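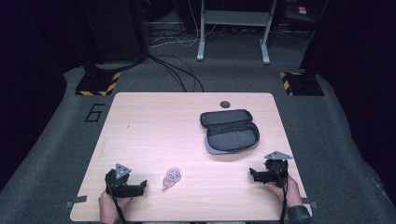

Hand-held grippers on the kitting bench: who is on week two?

Posted by msikder, April 2022

We do small-goods kitting at Turthorpe (stationery, travel pouches, zip cases, that kind of SKU). As of March, five of us are on recording duty instead of packing for part of each shift. You hold a gripper in each hand, pick the item, put it in the case, close the case, reset, repeat. The recordings go to Govetti, who are supposed to bring back arms that do the same job.

Three questions for anyone at another site:

1. What is your quota per shift, and does a failed pick count toward it?
2. Are you paid your packing rate or a different one?
3. Has anybody been given job rotation in writing?

Our site has logged 3,572 episodes to date. Failed picks are thrown out at review and do not count.

---

p_katsaros

Barua site, same setup, started before you. Answers in order.

1. No quota per person. Quota is per bench per week. Failed picks are kept if you recover the item inside the same episode. Dropped on the floor is a discard.
2. Packing rate with the pick bonus removed. This was a pay cut for the faster packers and no change for everyone else.
3. No.

Check whether your failed picks really are deleted. Ours were marked "discard" on the operator screen and still showed up in the weekly total sent to the vendor. If they have value to the vendor they should count for you.

---

csugden

I'll disagree with the tone here. I packed by hand for years and my thumbs are finished. Recording is slower, you get a reset between episodes, and no one is chasing a line rate. If the arms take over zip cases I will not miss zip cases.

The part I would change is grip fatigue. Weight is all out past your wrist, and you are holding both units up even when only one of them is doing anything. We asked for two minutes off after each block and got it.

---

msikder

Clive, agreed that it's slower. The wrist load is different and I would not call it lower. Packing by hand I use my fingertips. With the grippers I can't feel the item at all, so I squeeze harder than I need to. Soft pouches are fine. Zipper pulls are the worst item on the sheet.

---

d_gamage

Maintenance side, not packing. Some practical points that cut our discard rate:

- Route the cables down and away from you before you start. If a cable catches the front edge of the table it pulls the jaw off line as you reach.
- Keep the markers on top of the grippers uncovered. A loose sleeve that rides up over one will ruin the episode and you won't know until review.
- Check the clamps on the tabletop at shift start. If the board shifts between episodes the item positions no longer match the sheet.
- Open the case lid fully before the start signal. A half-open lid swings shut on the second reach.
- Start with the jaws apart and facing each other. It makes the opening position repeatable between operators.

None of this is in the Govetti sheet. I have sent it to them and had no answer.

---

p_katsaros

Useful, thanks. I'd add that the reset is where the time goes. Our timing study covered the pick and left the reset out, so the bench target was set too high. We got it revised after the shift lead ran the bench herself for a morning.

---

anjani_p

The technique is fine, but it's beside the point of the original question. You are teaching the replacement. Rates and rotation should be settled before the episode count gets high, while the site still needs you to produce episodes. At Alent we handed over 1,580 and then the program was paused for evaluation. The people who had been recording went back to packing, and their old line positions had been filled. They are on nights now.

---

csugden

Was that the recording program or was it the spring headcount? We lost positions here too and had no recording bench at the time.

---

anjani_p

Both were announced in the same meeting, so I can't separate them. The positions would have been held if there had been a return clause. There wasn't one. That is all I am claiming.

---

d_gamage

On what changes afterward: our first arm cell has been running on sleeves and flat packs. It did not remove the packer. It removed the packing. One person now loads cases open, clears jams, and picks up what the arm drops. It's graded as machine minding, which sits one step under packing in our pay table. Ask where the new role is graded. It was the question we missed.

---

csugden

Machine minding is one step above packing on ours. So it depends on the site and is worth looking up before assuming the worst.

---

msikder

Looked it up. Turthorpe has no grade for it at all. I've asked for one in writing, along with the return clause and a copy of the weekly total as it goes to the vendor. The supervisor confirmed that the discards are kept, so Polyxeni was right. He is checking whether they can be credited back to March.

Polyxeni, can you send me the wording your site used for the revised bench target, with the reset time included?

---

p_katsaros

Sent. The reset allowance is on the second page.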